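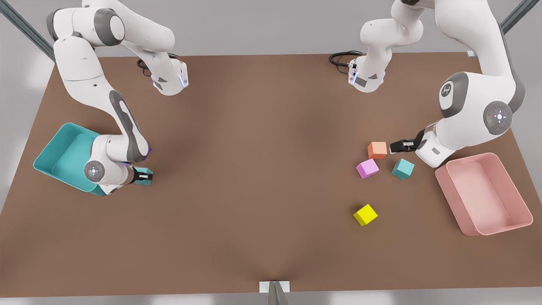
*Two arms, one brown table*

**Moving the kids' lesson before the sermon?**

**napaporn_w:** Hello all. Our children now leave after the second song and stay out until the end. Some parents ask if we can teach them first, at 9:30, and then everybody sits together for the whole service. Did anyone try this? English is my second language, so please excuse mistakes.

**gilchrist309:** We did it in July. Attendance at the lesson dropped, because families come late. I would not do it again.

**mara_d:** I disagree with Gilchrist. Ours is small, 6 children, and they like to sit with their parents now. The little ones draw during the sermon.

**gilchrist309:** Six is easy. Try it with a full nursery.

**napaporn_w:** We have two classes — the older one is the problem, they get bored. Maybe only the older class moves to 9:30?

**mara_d:** Then parents with both ages must come early and also pick up the baby later. Ask them first.

**napaporn_w:** Good point. I will send a short note to the parents this week and write again when I have answers.

*Napaporn Wongsuwan, children's class*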